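Home > Reviews > Kitchen
Review: the Fasura vacuum sealer, seven months on
By Matvii Nazarenko
8 Apr 2026
Filed under: food storage, gadgets, things I was talked into

I bought the Fasura in September, at full price, after a dinner at which Impi Koskela served a stew she said was a year old. It was a good stew. She put this down to the vacuum sealer on her worktop, and by the time the plates were cleared two other people had their phones out and were ordering one. I held off until the following morning.

It cost me £159. I mention that early as most of the reviews I read beforehand had been written by people who were sent one, and you can tell by how late the price turns up.

What it claims

The box says food will last "up to five times longer". Longer than what is left to you. The leaflet inside narrows it down to "conventional storage", with a small star, and the star leads to a footnote saying that results vary with the type of food, its freshness and the temperature of your fridge. So, five times longer than something, at best, depending.

It also says the machine will "pay for itself". I have heard that about bread makers, a yoghurt maker and a bicycle, and I decided to keep the receipts this time.

The machine itself

It's a long, low thing, white, with a lid that you press down at both ends until it clicks. You lay the open end of the bag in a trough, shut the lid, and press one of four buttons. Two of them I use. The third is called Gentle and the fourth is called Pulse, and the leaflet describes both with the same sentence.

The click matters. If only one end has gone down, the pump runs quite happily for half a minute and takes out no air at all, then seals the bag anyway with all the air still in it. There's no warning light. I lost a good number of bags to this in the first fortnight, and I still lose the odd one when I'm in a hurry.

It is loud. My flat has one main room doing several jobs, and using the sealer while someone is on the phone or watching television is not possible. Rüdiger Dreßler, who lives downstairs, asked me whether I'd started doing dentistry.

The lead is short and comes out of the left-hand side, where I have a fridge. Whoever designed it must have sockets in better places than mine.

Meat and fish

This is where it works, and I'll say so plainly. Chicken thighs sealed flat in pairs come out of the freezer looking the way they went in. Mince pressed thin thaws in a bowl of cold water before the onions are done. I've had no grey patches and none of that dry, furry ice you get in a knotted carrier bag.

Fish is nearly as good, with one catch. Anything wet sends liquid up towards the heating strip, and a wet strip won't seal. The leaflet's answer is to freeze the fish first and seal it afterwards. Fine, but now I'm freezing fish on a tray for two hours so that I can put it in a bag and freeze it again, and I do wonder at that point how much worse a decent freezer bag would have been.

I tried to find out. I put salmon from the same pack in a Fasura bag and in an ordinary zip bag with the air squeezed out by hand, and left both until after Christmas. Arsen Pylypenko ate both with his usual concentration and picked the zip bag as the better one. I preferred the Fasura one. That's one fish and two people, so take it for what it's worth, but it wasn't the landslide I'd been led to expect.

Vegetables

Mixed. Blanched green beans were very good. Peppers were peppers. Raw broccoli gives off gas in the fridge and blew its bag up like a pillow inside a week, and it smelt accordingly. The leaflet does say to blanch it, on page 20, after the section in Dutch.

Mushrooms, raw garlic and soft cheese you're told not to seal in the first place, for safety reasons, and please take that bit seriously. I was surprised to find it in small type when the front of the box has a photograph of mushrooms.

Bread

No. The pump crushed a sliced loaf into a sort of brick. Gentle did the same thing, more slowly. You can freeze the loaf first and then seal it, but bread keeps perfectly well in the freezer in the bag it came in.

Dry goods

Rice, lentils, coffee, nuts. Everybody who sells these machines shows them with dry goods, and I can't see why. A jar with a lid does the job. The lentils I sealed in October look the same as the lentils I didn't, and the sealed bag has to be cut open and sealed again each time I want a handful, getting shorter every time. The coffee may have stayed a bit fresher. I couldn't swear to it, and I was hoping to notice, so I'm a poor witness.

Sharp pasta goes straight through the bag. So do bay leaves, if you can believe it.

The bags

Now we get to what the thing costs. Fasura sells its own rolls and its own ready-cut bags, and the leaflet warns that others "may affect performance". I've used Fasura rolls and the much cheaper ones from Rukier, and could find no difference in how they sealed. The Rukier plastic is a touch stiffer and the writing panel takes a biro, which the Fasura one won't.

Counting the machine, the rolls and one replacement sealing strip, I had spent £202 by the end of February. Against that I set what I reckon I'd have thrown away otherwise. This is guesswork, and I was generous with it: a few packs of chicken, a joint of pork, some beans. I didn't get anywhere near halfway. If I bought half a pig at a time I might, but I live in a flat with a freezer the size of a bedside cabinet.

You can wash and reuse the bags, it says. I did that for a month. They don't dry inside. I had them stood over wooden spoons, over bottles, pegged to the airer, and there was always a bit of damp in the bottom corners. In the end I only reused the ones that had held dry things, and those, as above, didn't need a bag.

The lids and tubs

There's a hose that goes with a set of plastic tubs, sold separately. Senthil Mathew lent me his 3, all different sizes. The idea is that you suck the air out of the tub through a valve in the lid and last night's curry stays fresh for a week.

Two of them held. The medium one let go overnight, every time, with a small sigh you could hear from the hall. Of the two that did work, I'd say leftovers lasted a day or so more than in my usual tubs, and I generally eat leftovers the next day, so I was protecting them from a fate they weren't going to meet.

What I keep coming back to is that most of my waste was never about air. I threw food away when I couldn't see it, or had forgotten what it was. Writing the name and the date on a strip of tape has saved me more dinners since the autumn than the pump has, and it works on any container in the house, including margarine tubs and old tins.
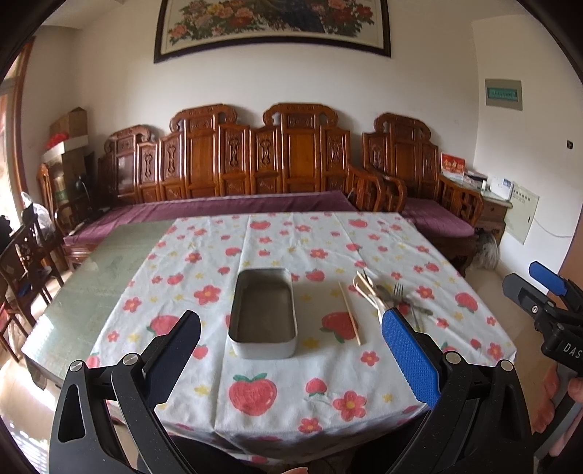
The other change that helped was dull too: one shelf of the fridge is now for things to be eaten first, and nothing else goes there. I got that from my mother and ignored it for two decades.

Cleaning and repairs

The drip tray comes out and goes in the dishwasher. The foam seals around the trough don't, and they hold on to smells. Mine has a faint note of smoked mackerel that I've stopped noticing and visitors haven't. You can buy new seals from Fasura, in pairs, at a price I thought was a misprint.

The sealing strip began leaving gaps in January. I wrote to Fasura and was told it was a wear part and not covered. The email was polite and arrived within a day, so credit for that. The new strip took ten minutes to fit with a small screwdriver and has behaved so far.

The other ones

I borrowed a Sineck for a weekend. It's smaller and cheaper, with a lid that locks by itself, and it does give you a red light when the lid isn't down properly. It also needs a long rest after every few bags, which would drive you mad if you'd come home with a big shop. For one or two people I'd have that over the Fasura.

The Zhuravel is only a hand pump with valve bags, no heating strip and no plug. I wanted to like it. The valves leak if there's so much as a crumb on them, and there is always a crumb on them. It does fit in a drawer, though, and it makes no noise.

Should you buy one

If you fish, shoot, grow a lot of beans or buy meat in bulk, and you've got a chest freezer to put it all in, then yes, probably, and you may as well get the Fasura, as the pump is strong and the parts can be had. I'd buy Rukier rolls for it.

If you're an ordinary household that throws out half a bag of salad and the end of a cucumber each week, it won't help. It can't seal salad. It makes a mess of cucumber.

I haven't sold mine. I use it for chicken and mince every couple of weeks, with the door shut, and the rest of the time it lives on top of the wardrobe. Impi, I should add, has since told me that the stew was from the spring, so five months old at most, and that she'd frozen it in an ice cream tub.

Good: strong pump, very good with meat, spare parts available
Bad: noise, cost of bags, no warning when the lid isn't shut, short lead, claims on the box
Paid for by: me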